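Open Day at Zarkby Puts Simulated Laboratory Cell on Display

16 Sep 2019

The Zarkby technical center opened its automation hall to visitors last week for its annual open day. Guests from hospitals, colleges and local industry were invited to follow a program of short talks and to watch the center's sample-handling cell at work in simulation. Stamatia Stamatopoulos, who leads the laboratory automation group, led the afternoon sessions and spoke with us afterward in the visitor lounge.

The group builds and tests every new work cell as a computer model before any part of it is ordered. Visitors were shown the model on the large screen in the lecture room, with the view switched among several virtual cameras as the program ran.

"We used to show people a finished machine behind glass," Ms. Stamatopoulos said. "They would watch it for two minutes and move on. With the model we can stop, go back, change the camera and talk about why a thing is placed where it is. The questions we receive are far better."

One of the cameras follows the gripper and looks past it toward the trays and the labeled positions.
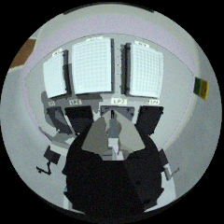
The wide-angle view in the simulation, with the gripper below the gridded panels and the row of labeled positions.

Ms. Stamatopoulos explained that the very wide view was chosen after a long discussion within the group. A narrower lens gives a cleaner picture, she said, but an operator who is learning the cell wants to see the neighboring positions as well as the one in use.

"The curved picture bothers people at first," she said. "After ten minutes they stop mentioning it. What they do mention is the labels. If a label is small or turned away from the camera, somebody in the room will raise a hand, and they are right to do so. We have moved the labels twice this year."

The project began in November of last year as a joint effort between the center and Sanix, which provided the first set of tray drawings. Pappas joined later as the partner for control software. According to Ms. Stamatopoulos, the model has now been through 427 complete program runs, and the group intends to reach 1000 before it signs off on the layout.

Asked whether such a number was needed, she was firm. "A program that runs ten times has told you very little. We change the starting positions by small amounts on each run. Most of the faults we have corrected this year came from a tray that was slightly turned, and we would not have met them in a short trial."

She described the approach to each object as the part of the work that takes the most patience. The arm can travel quickly across open space, but the final stretch is planned separately, and each program has its own rules for speed and angle.

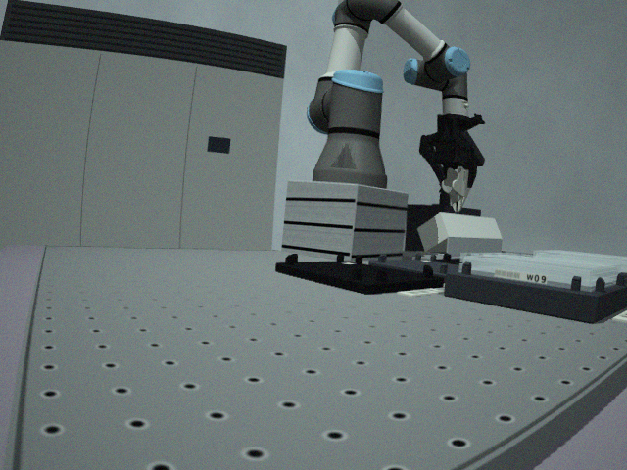 "I tell our students to spend their time on the last inch," she continued. "The large movements look impressive on a screen, and visitors enjoy them. The small ones decide whether the cell is of any use to a laboratory."

Several guests asked about staffing. Ms. Stamatopoulos replied that the hospital laboratories she has spoken with are looking for relief from repeated handling, particularly on evening shifts, and that trained staff would continue to load the cell and review its results. She declined to give a purchase price, noting that the layout is still open to change.

Other questions were more practical. A college instructor wished to know whether students could work with the model on ordinary classroom computers. The group is preparing a reduced version for this purpose under the name Firkska – it will contain the table, the arm and a small set of trays, along with a workbook of exercises. Colleges that took part in the open day will be offered access first.

The second half of the session was given to the layout of the station, with the view again taken from overhead.

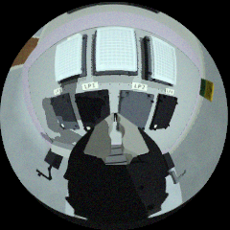

Three gridded trays stand above the labeled plates, with the gripper pointing between LP1 and LP2.

"This is the view I would choose if I could keep only one," Ms. Stamatopoulos said. "You can read the plan of the station from it. When we discuss a change with Sanix or with Pappas, it is usually the one we have open on the table."

The center recorded 716 visitors over the course of the open day. Schools and companies wishing to arrange a group visit to the automation hall may write to the Zarkby visitor office, which will confirm dates by letter. Groups are asked to name one contact person and to state whether they wish to attend the full session or the short tour only.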